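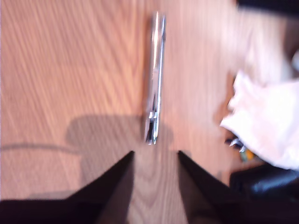 Plamgate, February 10, 2021

Print this page | E-mail this page

Bench Practice, Handout 5: Hand Tools and Screens on a Shared Desk

Reading for this handout: the Ilari bench manual, chapter 11. Bring the desk sheet from the previous session, filled in and signed.

1. Scope

The handout covers small metal tools kept at a computer desk: folding knives, multi-tools, screwdrivers, tweezers. It covers wooden desktops only. Steel benches and rubber-matted benches are treated in the June session.

2. Placement of slender tools

A slender tool is one whose length is many times its width. On a flat top it is laid with its long axis running toward and away from the person seated, and well in from the front edge. A tool laid parallel to the front edge is easily swept off by a sleeve.

A folding tool is laid down closed. The pivot end is the thicker and heavier end on most patterns. Before picking one up, identify the pivot end and the slot. Grip across the narrow sides, near the middle of the length. Do not grip over the slot.

Bright metal is hard to judge on a pale top. The highlight along one edge reads as the edge itself, and the true width is easy to misjudge under a ceiling lamp. Move the head before moving the hand.

3. Wood grain and marks

Wooden tops scratch more visibly across the grain than along it. Where the grain runs away from the seated person, a tool drawn straight back leaves a mark that is hard to find later. Where the grain curves into figure, any scratch will cross it somewhere. Lift the tool clear in all cases.

Old marks are entered on the desk sheet at the start of the session. New marks are entered at the end. The form used in this course is the Hidayat sheet, which divides the top into a front strip and a back strip. Do not substitute another form. 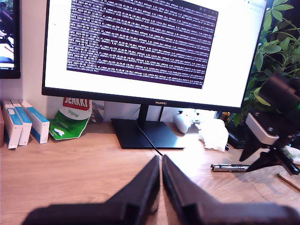
Notes prepared by the Bench Practice instructor, Anness Workshop

4. Screens

A monitor on a neck and flat base takes up more desk than its panel suggests. The base is counted as occupied surface, including the part behind the neck. Nothing is stored on the base. A cable that comes down behind the neck and runs over the base is acceptable, provided it has slack and does not lie where a tool is to be set down.

Where a second monitor stands to the left of the main one, leave a gap between the two. The wall should be visible through it. On the Hidayat sheet the main monitor is entered first, by the name printed on the lower bezel (HUAWEI, for instance), then the second.

A terminal window left open with dense output is not to be closed by the person doing the desk check. Note it as "session open" and continue.

5. Upright boxes

Boxes stood on end in a row belong at the back of the desk. A row of three with a slight lean is common and is entered as "leaning" on the sheet. The lean is corrected by a bookend or by laying the boxes flat — a second row in front is not a correction.

6. Exercise

Set out one closed folding tool on a desk with at least one monitor. Complete the sheet in 17 minutes. Exchange desks and repeat. Compare the two sheets for each desk and list the differences in the order front strip, back strip, screens.

Sheets are filed in the Ilari cabinet, which now holds over 3000 of them. Write the desk number at the top right or the sheet cannot be filed.

Print this page | E-mail this page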